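Section 4: Cushions and Covers

Read this section before you place the loose cushions on a Golholm sofa for the first time, and again before you wash any of the covers. Seat cushions are dealt with in Section 3. Cleaning of the leather itself is in Section 5.

4.1 Unpacking the inserts

The square cushions ship flat. Covers and inserts are packed in separate bags inside the carton marked Troltedach. Each insert weighs 750 g and is sealed in plastic film.

1. Cut the film along the printed line only. Do not push the blade through to the insert.
2. Take the insert out and lay it on a clean floor or bed.
3. Leave it for around 13 hours at room temperature. It will look thin and uneven at first.
4. Turn it over once during this time.

Note: A slight smell from the packing film is normal and goes away in a day or two with a window open.

CAUTION: Keep the film away from small children. Do not use a hair dryer or heater to speed up the rise.

4.2 Fitting the cover

1. Open the zipper all the way.
2. Fold the insert in half and slide it in, fold first.
3. Let it open inside the cover, then reach in and push one corner of the insert into each of the two far corners.
4. Do the same with the two corners nearest the zipper.
5. Close the zipper slowly, holding the fabric clear of the teeth with your other hand.

If the corners stay empty after the cover is closed, the insert has rotated inside. Open the zipper and repeat steps 3 and 4. Corners that hang a little when the cushion is lifted are fine.

4.3 Plumping and placing

Do this every week or so with cushions in daily use.

1. Take the cushion by its left and right edges, halfway down, and lift it clear of the seat.
2. Push your hands toward each other and let go slightly. Repeat several times.
3. Give the cushion a quarter turn and do the same on the other two edges.
4. Set it down against the armrest, zipper side down.

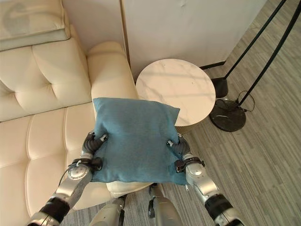
Blue square cushion held by its side edges near the rounded armrest.

Keep side tables a hand's width from the armrest so that you have room to work. Marble tops are heavy and should be moved by two people – do not drag them across carpet.

Where cushions of two colors are used together, put the pale one at the back and the dark one in front. Pale covers pick up marks from clothing sooner, and new denim is the usual cause.

CAUTION: Do not lift a cushion by the zipper pull or by a single corner. The seams at the corners are not made to carry the weight of the insert.

CAUTION: Check that zipper pulls do not rest against leather. They will leave a line in it over time.

4.4 Washing the covers

1. Remove the insert. Inserts are not washable.
2. Turn the cover inside out and close the zipper.
3. Wash cold on a gentle cycle, with a spin speed no higher than 1000 rpm.
4. Hang to dry out of direct sun. Do not tumble dry.
5. Refit the cover when it is fully dry. A damp cover can transfer color to light leather.

Wash blue covers alone the first two times.

4.5 Replacement parts

Order replacement covers and inserts from Grotbridge parts service. The order number for the square insert is 3079. For covers, give the color name from the sewn-in label as well – shades may differ slightly between batches.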